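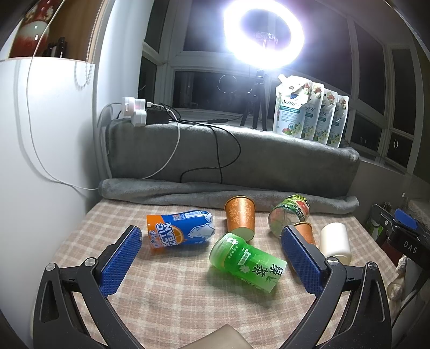 4.2 Clearing Cups, Cans and Bottles from a Soft Surface

Use this procedure when drink containers are lying on a mattress, pad or window cushion. You will need one Tirater sorting bag (28 liters) and a dry cloth.

1. Unfold the bag and stand it on the floor beside the work area.
2. Pick up paper cups first. Hold them by the rim – the sides crush easily.
3. Pick up cans and plastic bottles one at a time. Keep each one level until you know it is empty.
4. Pour any leftover drink into a sink and tighten the bottle caps.
5. Place the cups in the front pocket and the cans and bottles in the main section.
6. Wipe the surface with the cloth.

CAUTION: Keep liquids away from power strips and plug adapters. Move cables aside before you start.

NOTE: Store laundry detergent pouches upright, away from drink containers. Do not put them in the sorting bag.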